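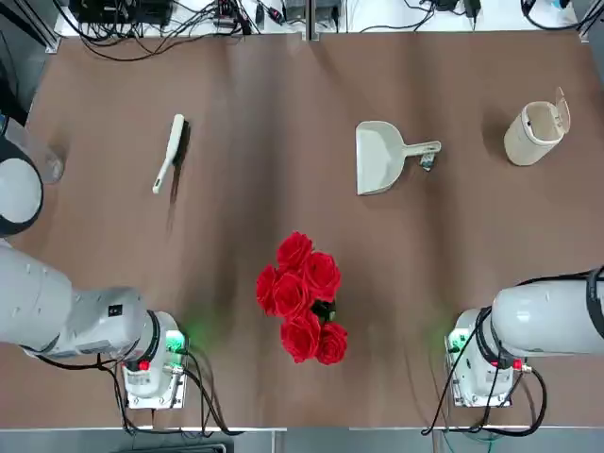 4. Comparing two grippers on the Sendell bench

This section explains how to test two grippers on the same task before you choose one for daily use. Read section 3 first if the arms are not calibrated yet.

4.1 Before you start

1. Check that the light on each base is green. If it is another color, stop and restart the controller.
2. Check the bolts of both mounting plates by hand.
3. Put the cables so that no loop can catch a moving link.

Caution: Keep hands away from the table when the motors are on. The arms can move without a warning sound.

4.2 Running the test

1. Mount the first gripper and load the Saludo profile for it.
2. Set the closing time to 700 ms – the same value for both grippers.
3. Start with the hand brush, then the dustpan. Thin handles show the difference very well.
4. Pick up a small crumpled wrapper and drop it in the bin. The lid must be open.
5. Repeat with the second gripper. Do not change the camera position.

Note: Artificial roses are a difficult object. Grip them low and use 68 % force or less.

Write the results in the test sheet and send it to Vira Antoniuk in the Ferkuvport office.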